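Brukstead Hand Grippers, Pair

I keep getting asked if these can tidy a table yet. Well, on your own two arms – yes!

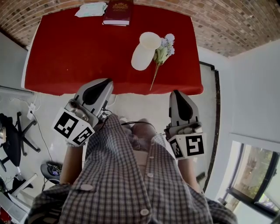 Can a robot do it alone?

Sort of. Cups and books go nicely on ours, but flower stems still beat it more often than I'd like (wipes packs too, the floppy things). I wouldn't send it round your kitchen just yet.

What you get

Two grippers with marker cubes, 30 spare screws
£198 the pair, posted in almost 8 days
Questions to Bezawit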